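FOR IMMEDIATE RELEASE

Plunach opens a Saturday mending and sorting room for dark clothes, coats and all the black fabric you've given up on

4/2/25

Hi, I'm Ginevra Sanna, and I run Plunach, the little fabric care workshop up the stairs from the old shoe repair place. I'm writing this one myself (our last release was written by a friend with much better grammar) and I'm so happy to say that our new sorting room is open!

If you own anything black, you already know the trouble. Lint. Pale fuzz. Those faint scuffs you only notice when you're already out the door. We did a trial day back in October and people brought in 107 pieces, and nearly all of them were black or close to it. Coats, curtains, work pants, one enormous tablecloth. I went home that night and told my husband we were going to need a bigger room, and now we've got one.

So what happens in there? You bring in up to 12 pieces, we spread them out with you one at a time, and we sort them into what needs a brush, what needs a stitch and what just needs folding properly. Su-chen Tang teaches the brushing. She's been doing this for 26 years and she'll tell you straight away if you're pressing too hard, which I was, for years. Kwok-wai Tsang takes the mending table and brings his own thread.

Sessions cost nothing for the first month. After that it's pay what you can, and there's a jar by the door. Kids are welcome if they like folding, and mine sometimes do.

We've also put together a printed care card called the Flivar card, with the brushing steps on one side and a washing chart on the other. We had 1,000 of them printed, so please take a few for your neighbors!

A few tips from the card, while I've got you. Brush with the weave first, all in one direction, and then go back over the spots you missed. Lay big pieces out flat on the floor if your table's too small, but vacuum first, especially on a light carpet, or you'll pick up more than you take off. Look at the cloth from a low angle next to a window.

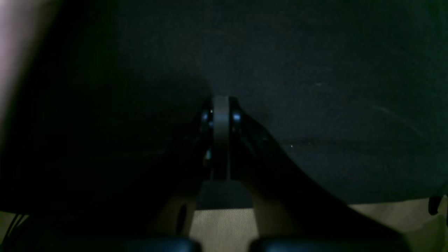
The specks always show up better that way, and so do the thin streaks you get from a dry brush. A slightly damp cloth takes care of most of it. For anything with a lining, turn it inside out and do the lining too, since lint travels. Su-chen also likes to leave a coat hanging overnight before she folds it, and I've started doing the same at home.

No sign-up needed, just come up the stairs between ten and two any Saturday. If you've got a really big load, ask for Subira Kashindye at the front desk and she'll find you a longer slot. Reporters are welcome too, and we'll put a brush in your hand.

Contact: Ginevra Sanna, Plunach

Recent releases
Plunach moves upstairs
October trial day: thank you to everyone who came
Winter coat swap dates
Flivar care card now at the front desk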